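Jollholm Institute of Hospitality Services
HS 30: Room Care and Furnishings
Handout: Round Tables in Shared Rooms

Students are expected to read this handout before the practical session in the Llanos Room. The session lasts 90 minutes and begins promptly.

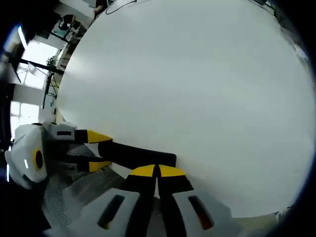 1. Clearing the surface
Small articles are removed before any cleaning begins. Long, flat articles are lifted clear of the table and are not dragged across it, as white matte finishes show scuffs readily. Articles left by guests are entered in the lost property book at the Zalthorpe desk.

2. Wiping
Work from the center outward in overlapping arcs, finishing with one pass along the rim. Use a damp cloth, then a dry one. Abrasive pads are not permitted on white tops.

3. Inspection in daylight
Stand opposite the window and look across the surface at a low angle. Streaks missed from above will normally show. Repeat step 2 where required.

4. Assessment
The practical is marked out of 100. Students scoring below the pass mark may repeat it in June. Record sheets are collected in Room 386.

Reading: course packet, section on hard surfaces.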